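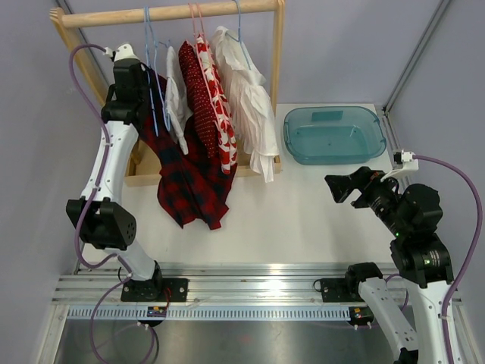
About Gilance

Gilance sells small wooden clothes racks and child-size hangers, and a short guide to go with them. We have been doing it from one building in Brekorthorpe since a January when we should probably have been doing something more sensible.

We should say early on that we don't think a rack will make your child tidy. There is a whole shelf of books claiming that if you hang the clothes low enough, a four-year-old will put them back every night. We have read a good many of them. Most seem to have been written by people whose children were asleep at the time.

What we do think is smaller. A short row of clothes on a rod is easier for a child to see than a full drawer, and things that can be seen tend to get worn. Whether they go back on the hanger is between you and the child.

How we started

Lorna Urquhart ran a secondhand children's clothing store for years before Gilance. She sold dresses, plaid shirts, anything with a floral print on it, and spent much of her day picking them up off the floor. She bought display racks from three suppliers and disliked them all. One was too tall, one tipped over when you took a coat off the end, and the third came with a leaflet about mindfulness.

The first Gilance rack was built to replace them. It had a round rod, two uprights and a shallow tray at the bottom for whatever slid off. Customers kept asking to buy it, and after turning down the first few, Lorna gave in. The store closed. The rack stayed.

What we make

There are 2 racks in the range. The Rukia is the small one, for a bedroom corner or a play area. The Camenzind is longer and a bit heavier, and mostly goes to preschools and to shops. If you are choosing between them for one child, buy the Rukia. We would make more money telling you otherwise, but you would end up with a bigger rack and more laundry hung on it.

Hangers come in packs of 24. We are often asked whether children will sort their clothes by hanger color. Some might. Ours used the colors to start arguments.

About capacity

We don't print a maximum number of garments. Other companies do, and we can't see what they are measuring. A ruffled dress with a full skirt takes up the room of several thin tops, and a long shirt will hang down over the tray and onto whatever the rack is standing on. Five or six pieces is plenty for most kids. If the clothes are pressed so tight you can't tell a sleeve from a skirt, take some off.

Who buys from us

As of March 8, 2024, we have shipped 1,272 racks, and 244 of those went to schools and day cares. We don't know how many are still holding clothes. A few, from the letters we get, are puppet theaters now.

We take returns on anything that hasn't been drawn on. We don't have a loyalty program or a philosophy. If you have a question about sizes or spare hangers, write to Lorna at the Brekorthorpe address and she will answer it, usually within the week, slower around the holidays.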